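Tralline Flood Barrier 3315 – Removable Door and Garage Panel

Print this page | E-mail this page

Removable flood panel for house doors, shop doors and single garages. Goes up before the storm, comes down after, stores flat against a wall. Made by Jurton, sold and fitted by Hasberg. Back in stock as of May.

Quick rundown for people who just want the basics. One aluminum panel, two side channels, one bottom seal, four hand clamps, carry bag. Side channels get bolted to the wall once and stay there. Panel drops in from the top. Clamp it down, done. No power, no pump, no tools on the day itself.

The 3315 replaces the older Nakpan model. Same channel width, so if you already have Nakpan channels on your wall you can keep them and just buy the new panel. You will need the new bottom seal though. The old one is a hair too thin and it will weep at the corners. Please don't reuse it, we get calls on this every storm season.

Why we brought it back: more towns on the coast are writing resilience plans, redrawing flood maps, and handing out small grants to homeowners and shops. Lots of those grants cover removable barriers. Some only cover permanent work. Read your town's list before ordering, we can't take back a cut panel. If the form wants a spec sheet, e-mail Jintana Thongdee in our order office and she'll send the right one with the model number on it. Put your town name in the subject line, it goes faster.

Sizes. Panels come in stock widths and get cut down to fit. Measure the opening in three places – top, middle, bottom – and send us the smallest number. Old brick openings are almost never square. Send a photo of the sill too if you can. Cracked sill means the seal won't sit and you'll want that patched first.
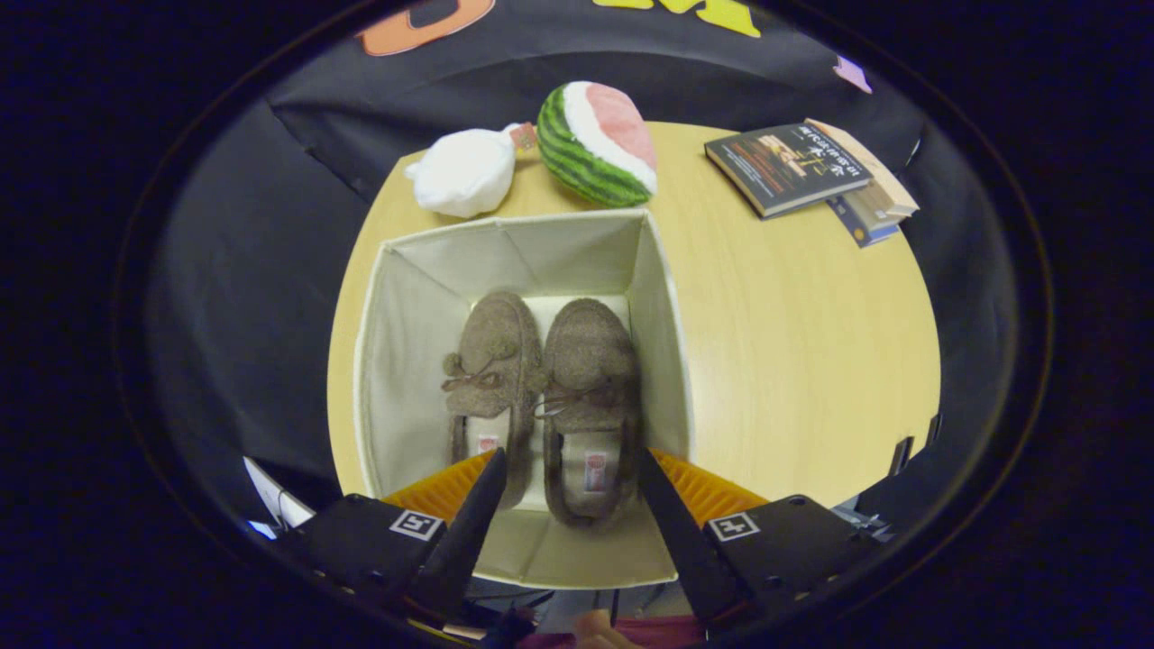
Will the barrier keep out every drop of water?

A little seepage is normal, mostly in the first few minutes before the water presses the seal tight. Keep a towel or a small squeegee by the door. If it's more than a trickle, the clamps are probably uneven, so tighten the bottom pair first and then the top.

Remember it's a door barrier. Water that comes up through floor drains or through an old foundation wall is a different problem and needs a backflow valve or a sump. We carry both, see the list at the bottom.

Care. Rinse the panel with fresh water after any salt flooding. Let it dry before it goes in the bag. Wipe the seal with the silicone pad in the kit, do not use grease or petroleum jelly, it eats the rubber. Store indoors. Seals left in a hot shed go hard and then teh whole thing leaks.

Do a practice run. Really. Put it up once on a dry day so you know which way the panel faces (label goes out). Takes 10 minutes the first time, less after that.

Warranty is 10 years on the panel and channels, 2 on the seal and clamps. Cut panels are covered the same as stock ones. Dents from cars are not covered.

Fitting. Surachet Boonchu runs the install crew and does site visits on Saturday mornings, first come first served. Visit fee is $100 and comes off the price if you order. Renters, get a letter from your landlord before the visit, we can't drill without it. Same for condo units.

Ordering for a whole block or a town building? Call, don't use the web cart. The cart doesnt handle mixed widths and you'll end up with one size for everything. Group pricing starts at 10 panels, shipped to one address.

Lead time on cut panels gets longer once a storm is in the forecast. Order early.

Print this page | E-mail this page

Related items

Tralline bottom seal, replacement
Tralline clamp set
Nakpan to 3315 changeover kit
Jurton floor drain backflow valve
Jurton sump pump with battery backup
Hasberg sill patch, gray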